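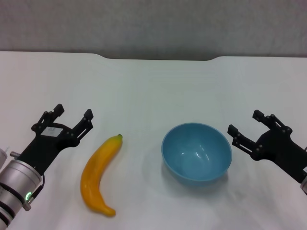
Ticket: Fruit clearing task, left arm stops before the grasp
Site: Jollcombe test kitchen
Opened by: Stefaniia Levchenko
Status: open, waiting for Rultbridge

Task is simple: pick up the banana, put it in the blue bowl, open the gripper. We ran it 40 times in January with the old software and 12 runs failed. After the update the left arm goes near the banana and then waits. No error message.

What I have tried:
- restarted both arms, same behaviour
- moved the bowl closer to the banana, same
- turned the banana to lie across the table. The arm picked it up, but let it go over the rim of the bowl.
- lowered the speed to the setting you recommended, no difference

Log shows "grasp candidate rejected" 16 times and then the timeout. I think the curved shape is the problem, but I am not sure.

Reply from Rultbridge support: Please send the full log and check the finger width limit in settings.

Stefaniia: Limit was 400 and I did not change it. Log is attached. My manager at Purnent asks if the arms can tidy a kitchen counter by themselves. For the moment I have answered no, a person is still faster. Please tell me if I should go back to the old version while you look.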